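Notes on writing a cell procedure people will follow

Posted Nov 5, 2019

The third revision of our handling procedure went up on the Brumis wiki last week, and Şengül Kaplan asked me to write down why it is shorter than the second. Most of what follows concerns collaborative arms doing light pick-and-place at a bench. If you run a fenced cell, your risk assessment will look different.

The second revision was 40 pages. I read it again in September and found the same speed limit stated in two places with different values. Orla Ó Flaithearta had been working to one and Zakhar Romaniuk to the other, and both could point to a paragraph. The new rule is that a limit lives in one table and every other section refers to it by row.

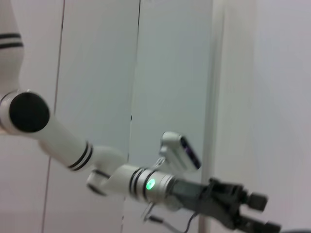
Cables get their own section now. The old text said cables should be "suitably managed", which can't be checked. The replacement says to jog each wrist joint to both ends of its programmed range, at reduced speed, and look for tension at every connector. Record the joint and the direction if anything pulls. Do it again after any tool change, including swapping like for like.

Indicator lights were harder. Tharindu Mollah wanted a colour chart on the wall. I was against it, as colour meanings vary between controllers and firmware versions, and a laminated chart outlives both. We settled on a line telling the operator to confirm state on the pendant before reaching in. The light is a prompt to go and look.

For test objects, the rule is to mix rigid and soft items in the same set and to log each by its plain name. "Item 4" is no use to whoever reads the log next year. Produce is fine, but weigh it on the day and write the grip force beside the mass.

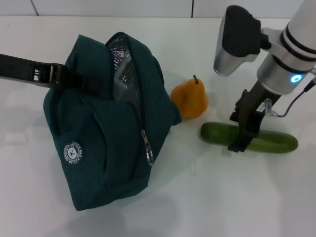 Cucumber between the fingers, with the pear and lunch bag alongside.

Grip force is capped per object class, and the cap for produce is the lowest in the table. Anyone may lower a cap. Raising one takes 2 signatures — the person running the bench and one other who has read the log.

Still open: whether a bag with a loose strap counts as one object or two for clearance purposes. King-fai Siu has a draft that treats the strap as a separate snag hazard with its own keep-out margin. I think the margin is too generous for a small bench, and we'll try it on the Stevov setup before it goes into the table.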